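Notes on the Reading Room Membership

Members are advised that the annual subscription to the Zustham reading room falls due on 3 March 2022. I have held the post of secretary for two years, and I set out the terms on this blog as I did last year.

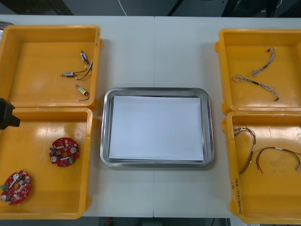 The fee remains unchanged at 68 pounds. Edith Villca has kindly agreed to extend the lending period to ten days - a change many members requested in February. Renewals should be sent to her in writing.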